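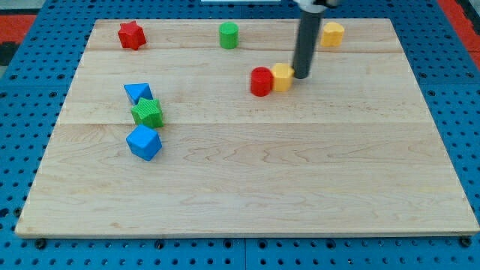

퀼팅 게시판 > 장비/재단 > 질문

2020년 9월 4일 | 작성자: 솜두께143

곡선 피스(드렁커드 패스, 블록 완성 86mm)를 종이 템플릿으로 재단하는데 시접 오차가 계속 나옵니다. 볼록 쪽은 맞고 오목 쪽만 1mm 정도 작게 떨어집니다. 재단 받침은 메이플 집성판이고, 판재 이음선이 가로로 지나가서 식서 방향 맞출 때 기준선으로 씁니다. 로터리 커터는 28mm 날, 원단은 60수 면, 풀은 먹이지 않았습니다. 템플릿을 아크릴로 바꾸면 해결되는지, 아니면 커터 각도 문제인지 의견 부탁드립니다.

바늘땀391
나무판에 로터리 커터를 바로 대시는 건가요? 그러면 날이 나뭇결을 따라갑니다. 템플릿 재질보다 그쪽이 먼저입니다. 자가복원 매트를 쓰세요.

솜두께143
매트는 위에 깔고 씁니다. Masell 3mm짜리입니다. 이음선은 매트 양옆으로 나온 부분만 보고 맞춥니다.

Tromudard
종이 템플릿이면 오목 쪽이 작아지는 게 정상입니다. 커터 날이 종이 가장자리를 조금씩 깎습니다. 블록을 29개쯤 자른 뒤에 템플릿을 원본 도안에 겹쳐 보세요. 저는 Kuhlmann 아크릴 템플릿으로 바꾸고 오차가 0.3mm 안으로 들어왔습니다.

바늘땀391
깎인다면 볼록 쪽도 같이 작아져야 하는데 볼록 쪽은 맞는다고 하셨습니다. 설명이 안 됩니다.

Tromudard
볼록 쪽은 날이 템플릿 바깥으로 돌기 때문에 힘이 덜 걸립니다. 오목 쪽은 안쪽으로 파고듭니다.

누비골무
두 분 다 날 지름을 빼고 말씀하시네요. 28mm 날은 그 정도 곡률의 오목선에서 뒤쪽이 끌립니다. 18mm로 바꾸고 커터를 수직으로 세우세요. 아크릴로 바꿔도 28mm를 쓰면 같은 오차가 남습니다.

Tromudard
동의하지 않습니다. 86mm 블록이면 곡선 반지름이 60mm 전후일 텐데 28mm로 충분히 돕니다. 저도 28mm를 씁니다.

누비골무
돌기는 돕니다. 원단이 밀리느냐가 문제입니다. 풀을 안 먹인 60수면 밀립니다. 오목선은 바이어스 구간이 길어서 재단 후에 재면 치수가 달라집니다.

솜두께143
반지름은 58mm입니다. 템플릿을 도안에 겹쳐 보니 오목 쪽 가운데가 0.4mm 깎여 있습니다. 나머지 0.6mm는 설명이 안 됩니다.

바늘땀391
깎인 건 맞았네요. 그 부분은 제가 틀렸습니다. 몇 겹을 한 번에 자르시나요?

솜두께143
네 겹입니다.

누비골무
두 겹으로 줄이세요. 네 겹이면 맨 아래 장과 맨 위 장 치수가 다릅니다. 각 장을 따로 재서 올려 주시면 확인됩니다.

Pascal Wegener
번역기를 사용합니다. 저는 Risell 스프레이 풀을 앞뒤로 뿌리고 마른 뒤 다림질해서 두 겹씩 자릅니다. 날은 18mm입니다. 오목 쪽에는 템플릿 뒷면에 미끄럼 방지 스티커를 세 개 붙입니다. 스티커가 두꺼우면 템플릿이 떠서 오히려 오차가 납니다.

솜두께143
풀 먹이고 두 겹, 28mm 날 그대로, 종이 템플릿은 새로 출력해서 잘랐습니다. 위 장 오차 0.1mm, 아래 장 0.3mm입니다. 날은 아직 안 바꿨습니다.

Tromudard
그러면 28mm로도 되는 겁니다. 템플릿만 아크릴로 가세요.

누비골무
아래 장 0.3mm가 남아 있습니다. 블록을 이어 붙이면 누적됩니다. 18mm로 한 번만 잘라 보고 결정하세요.

솜두께143
18mm 날 주문했습니다. 11월에 톱 작업 들어가기 전까지 같은 조건으로 재서 올리겠습니다.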